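Giving up the big supermarket shop (mostly)

So it's been seven months since I stopped doing the big weekly shop and started buying our food in dribs and drabs from the little places in Vakorport, and a few of you asked how it's going. Mostly well! Slightly chaotic! I had soup for breakfast in December more often than I'd like to admit.

The main change is bread. Kusta, the bakery by the harbour steps, opens at half past six and the rye has usually gone by eight, so I'm now someone who walks down a hill in the dark for a loaf. It's dense and a bit sour and it keeps for days if you leave it cut side down. My other half still says it's like eating a doormat, but he's stopped buying the sliced stuff, so I'm calling that a win.

Vegetables come from the Skestus stall, where you get what you're given. In winter that means swede. I've mashed it, roasted it, grated it into fritters with an egg and too much pepper (very good, make the fritters) and hidden it in a shepherd's pie. The kale I've given up on, sorry. 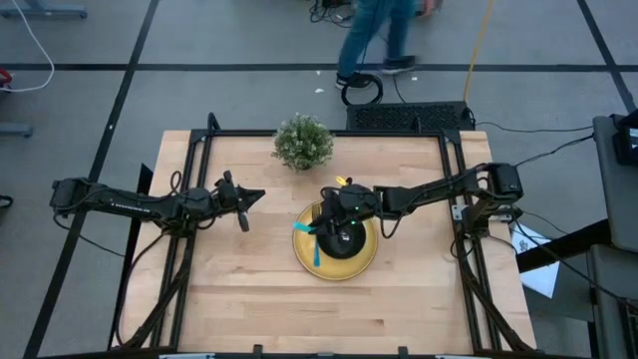
Pale wood, lots of grain.

Money, then, as that's what everybody wants to know. I kept all the receipts in a biscuit tin and added them up last night, and we've spent nearly 200 less than over the same months the year before. I thought it'd be more, to be fair. The cheese counter at Kuusisto is where it all goes wrong. I go in for a bit of cheddar and come out with something wrapped in leaves, and there was one wedge that cost more than my shoes.

What I miss is the boring stuff. Bin bags, foil, washing-up liquid, cat food. None of the small shops do big packs, so once a month I still get the number 44 bus out to the retail park and come home with my arms dropping off. I don't feel guilty about it any more.

Next job is sorting out the freezer, which is full of unlabelled tubs. One of them is either stock or apple purée and I'm defrosting it tonight, so tea could go either way. If you've got a swede recipe I haven't tried, pop it in the comments, I've got two more to get through.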